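# Triro G4 Finger Set – Replacement and Zero Setting

The Triro G4 is a two-finger parallel set for the Bavari light gripper. It is sold as a matched pair and is replaced as a matched pair. Do not fit one new finger against one worn finger. The rims wear at different rates, and the tips will no longer close on the centerline.

Order number: 1309
Supplied with: two fingers, 4 screws, one closing gauge
Distributor: Jaunzems, Gurkunham depot

## When to replace

Replace the set when any of the following applies:

- a crack has started at either end of the triangular cutout
- the tips close with a visible step between left and right
- the outer rim is worn flush with the flat of the finger
- the fingers have been in a collision, whether or not marks can be found

Fine scratches on the flat faces do not affect grip and can be left.

## Removal

1. Open the gripper fully and switch off power at the controller.
2. Support the wrist. The brake holds the joint, but it should not be relied on while hands are between the fingers.
3. Remove the two screws at the base of each finger with the short-arm key.
4. Pull each finger straight off its carriage. Do not twist.
5. Wipe the carriage faces with a dry cloth. Solvent attacks the seal behind them.

## Fitting and zero setting

Set the new fingers on the carriages with the rims facing outward and start all screws by hand. Restore power and close the gripper slowly at the lowest force setting. Tighten the screws while the fingers are closed, alternating left and right, then open and close 11 times before checking the result.
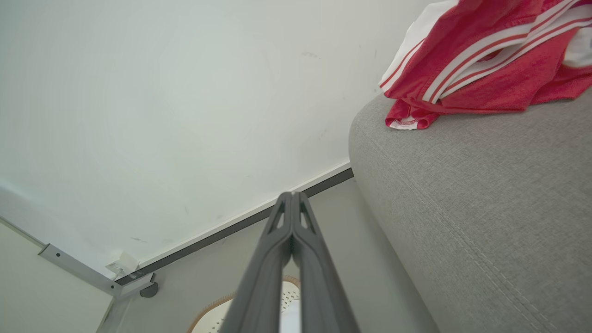
Zero setting is judged from the wrist camera with the gripper commanded closed. The two tips should meet in a single point, with a narrow seam running down the center between the fingers and no step across it. Check the cutouts in the same view: both slots should be clear, as they are in the view given, where the lighter floor shows through each one. A plain wall or floor behind the tips makes the outline easier to read than a bench covered in parts. If one tip sits ahead of the other, loosen that finger only, close again and retighten. Store the closed position as zero once the tips agree.

The stored value should fall within 4 counts of the value on the gauge card. A larger difference usually means debris on a carriage face – remove the fingers and clean again before changing anything in software.

## Routine care

Wipe the fingers with a damp cloth at the end of each shift. Look into the cutouts for lint and thread, particularly after textile work. Check screw tightness every 285 operating hours.

Do not sand or file the tips. Do not apply grip tape over the cutouts.

Spare screws are listed separately. Questions on fit with older Bavari carriages go to Waltraud Koller at the Gurkunham depot.

Sheet revised 19th November. Replaces the February issue.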